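# Hestwood: does the order of the last 3 episodes matter?

**Janaína Rangel**

I finished the first series of Hestwood last week and I'm confused about the ending. The streaming service I use has "Flirnorach" as episode 6 and "The Long Watch" as episode 7, but the DVD box at my library has them the other way round. In one order the captain knows her brother is alive before she leaves the station. In the other she finds out afterwards, and her speech at the airlock makes no sense to me.
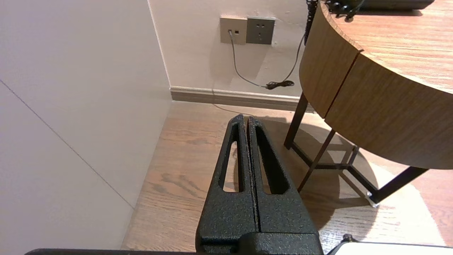 I don't mind spoilers for series one. Please don't mention series two as I'm only 2 episodes in. What I want to know is which order the writers meant, and whether the message she gets from Rerby is meant to be live or recorded.

---

**Zakhar Mykhailiuk**

The DVD order is the right one. "The Long Watch" was made first and you can tell from the captain's hair and from the damage to the corridor, which is already there in "Flirnorach". They were swapped for broadcast and the streaming version copied the broadcast list. 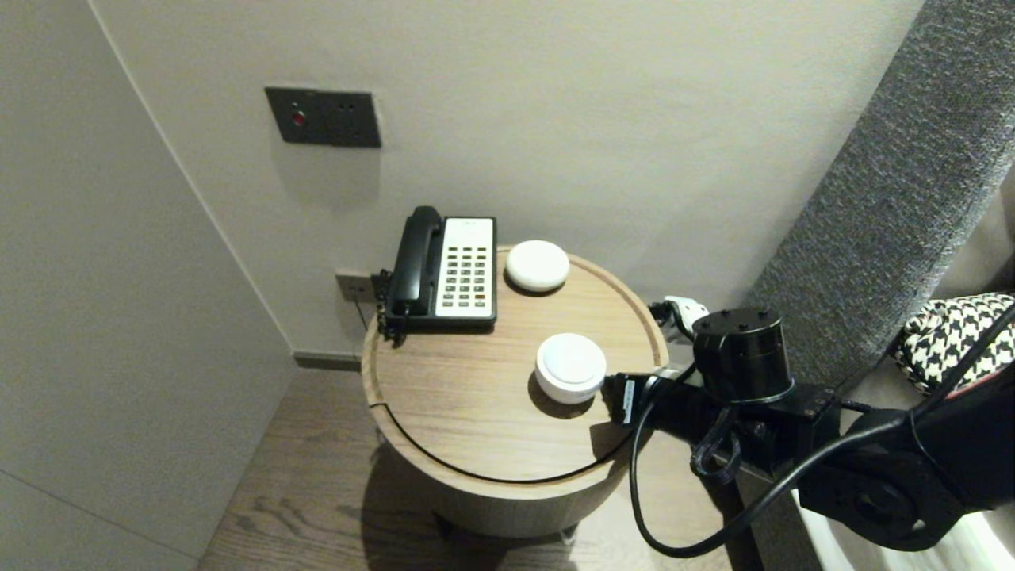 The message from Rerby is recorded. Watch the part where she asks the question and the voice carries on over her. People miss it as she is holding an ordinary handset at the time. It's an old-fashioned prop for a ship, a black corded desk telephone with a white faceplate, much like the one on the round table in the picture, and you assume that anyone talking through a thing like that must be on the other end. The delay was given as 4 hours back in the pilot, so a live call was never possible.

If you rewatch, go "The Long Watch", then "Flirnorach", then the finale. The airlock speech works fine in that order.
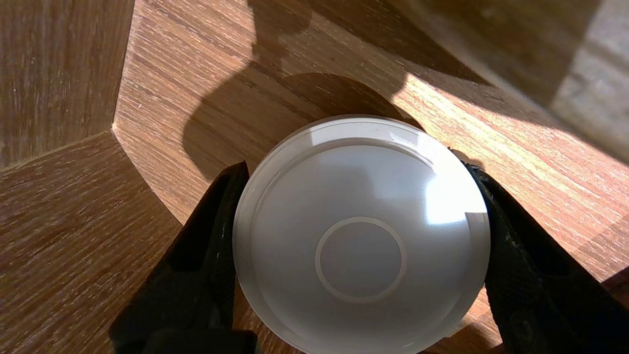
**batista_fan**

Disagree a bit. I watched it in broadcast order and had no trouble. She says "if he's out there", which fits either way.

Agree the message is a recording. The novel (some 800 pages, and slow until the crew reach Batista) says so in plain words. It leaves the corridor damage out completely, so it won't help you with the order.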